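The tyranny of the spare

My late aunt owned one good tin opener for the whole of her married life. I own four, and three of them don't open tins. They live in a drawer I have to shut with my hip, along with a melon baller, a bag of rubber bands and the instructions for a kettle that died under a previous government.

I have been thinking about spares. The Diltex catalogue comes through my door twice a year, and in the May issue I counted 847 items, a good share of which were second versions of other items. There was a backup bread bin. There was a travel ironing board for people who, I suppose, get to Lisbon and find themselves creased. I laughed at it over breakfast and then ordered a set of 20 storage tubs, to put the spares in.

The argument for a spare is always the same and always sounds like good sense. What if the first one breaks? Well, then you would go to the shop. We have shops. The one at the end of my road is open until eleven and sells light bulbs, string, cat litter and, on one strange evening, a trombone. Yet I keep eight light bulbs under the stairs in three different fittings, and none of them suits the lamp in the hall.

My neighbour tells me the trick is to get rid of one thing for each thing that comes in. She has done this for 21 years and her house is lovely, if you like being able to hear your own cup. I tried it for a fortnight. I threw out a perfectly decent colander to make way for a Gellden colander, missed the old one by teatime, and had to buy it again under another name.

I don't want to live like a monk. A second pair of shoes is a fine thing, and so is a cloth for when company comes. I only object to the third, fourth and fifth, which arrive without being asked and are never seen to leave. Somewhere between my aunt's tin opener and my drawer there must be a decent number. I suspect it's two. I would check, but the drawer has jammed again.

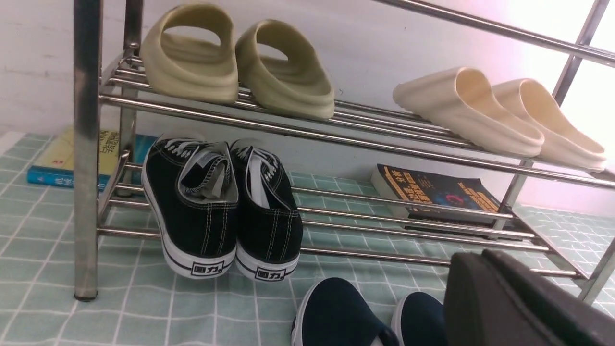
Pairs and squares

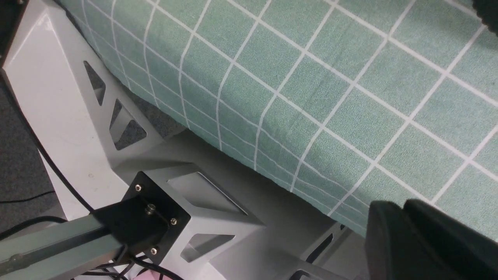 Words: Anel Mtshali
Posted 2024-06-23 in Opinion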